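Subject: Re: [cell-users] Left arm drops out under load, shoe lacing task
From: Gudrun Böttcher
To: cell-users

Panya Bunnag wrote:
> We have the same two-arm cell as Sernham and since the July
> firmware our left arm goes limp in the middle of a run. It happens
> mostly when both arms are reaching in to the middle of the floor.
> No error on the screen, the log only says "bus timeout, id 14".
> Power cycling brings it back. Is this the motor or the controller?
> I have a spare motor but would like to avoid taking the wrist apart
> if I can.
>
> Panya
> Chaimongkol

Panya,

Leave the wrist alone for now. We had the same line in the log, same id, and swapped the motor first. It made no difference and cost us an afternoon plus a recalibration.

In our case it was the cable. The loop at the elbow had been left too short when the arm was put back together, so with the elbow fully out the plug at the wrist was being pulled sideways. The contact opened for a few milliseconds. The old firmware retried and you never saw it. The new one gives up after 2 missed replies and cuts torque on everything past that id, and so the arm drops.

The drop is the part I would take seriously. Ours came down on the other arm's gripper and bent a finger mount. Fongchan Rojanasak was retying a lace by hand ten minutes earlier with the power on, which we no longer allow. If anyone has to reach in, the supply is off at the wall. The stop button in the Kandora software is not enough, as it goes over the same bus that has just failed.

What I would do, in this order:

1. Supply off. Support the arm before you unplug anything.
2. Unplug id 14 at both ends and look at the pins with a lens. Ours had one pushed back in the housing.
3. Move the arm by hand through the whole reach and watch the cable at the elbow and wrist. It should never go tight.
4. Power on, arm held clear of the other one, and run the Ornix bus test overnight. Before the fix we logged 236 missed replies. After it we had none.

Jintana Limsakul also suggested lowering the torque limit on the elbow. I tried it and would not bother – it makes the fall no gentler, because the torque is gone by then anyway.

The setup we use for the shoe task, for comparison with yours: 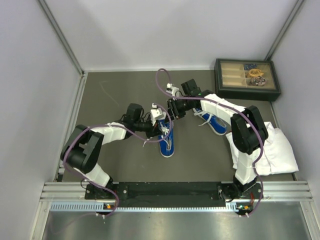
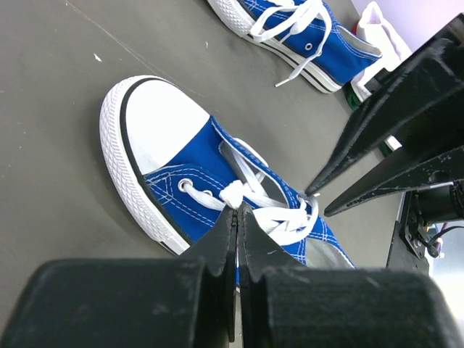 One thing I have not settled is the cut-off itself. Going limp is a reasonable default for a single arm on a bench. With two arms sharing a floor I would prefer that it held position for 8 seconds and then lowered slowly, but a joint that has lost its bus cannot be told to do that, so it would have to be set in the motor beforehand. Yaowalak Sukprasert has been reading through the register table and thinks there is a watchdog setting for it. I will post when we have tried it on one joint.

Could you send me the full log from one of your drops, with the joint angles if you record them? If the elbow is near its limit each time, I would be fairly sure it is the cable.

Regards,
Gudrun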